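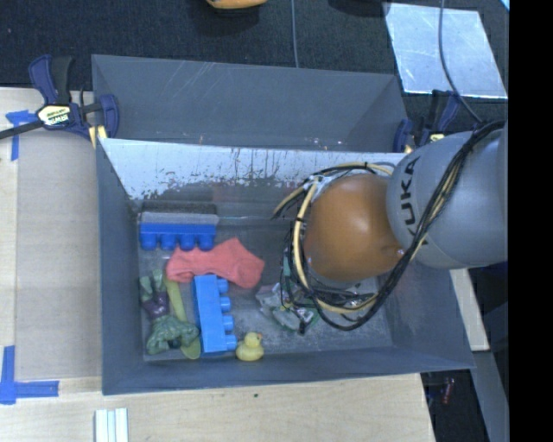
The gray bin, with the blocks, the duck and the pink sock.

2022-09-15

Slept badly, up at 6. Coffee, then toast with the end of the plum jam. It rained until lunch so I left the yard alone and went back to the sorting.

The gray bins are holding up, though the back wall of the front one is in a sorry state. The pale stuff is flaking off along the bottom edge and the dark gray shows through. The floor of it is scuffed white too. I wiped a corner with a wet rag and it made no difference. I may try baking soda tomorrow. I don't want to buy new ones. Kutero had bins that size for 62 dollars the pair when I last looked, and that was in January.

Two of the big blue blocks are in there, one darker than the other. I always thought they came from the same set but next to each other they don't match at all. The darker one could be from the Bonik box that went to my sister's — I'll ask her. They are the kind with four studs in a row, and the kids used them mostly as roads and as beds for other toys.

Also the rubber duck, and the green and purple figure whose name I can't remember. The kids would know. I wrote "green and purple guy" on the list and left it at that.

The sock is coral pink and I went through the whole sock drawer looking for the other one. Not there. Not behind the dryer either, where I found a pen and a library card that expired two years ago. I'll give it until the end of the month and then it goes in the rag bag.

Rodica Coman called at 10, in the middle of all this. She wants the toys for the playroom at Brirkulo and can pick them up whenever I'm done. I told her she can have the blocks if my sister doesn't want them back. She asked about puzzles. I said the puzzles are missing pieces and she said to send them anyway, so I have to get those down from the hall closet. She talked for a long time about her knee.

Lunch was soup. In the afternoon I paid the water bill and took the Iturra lamp to be rewired. The man at the counter said next week, maybe the week after.

Still to do: puzzles, dress-up clothes, the shelf over the bed. I had wanted to be finished with the toys by tonight but I stopped at four and read instead. My back is sore on the left side.

Eggs for supper. Rain again now.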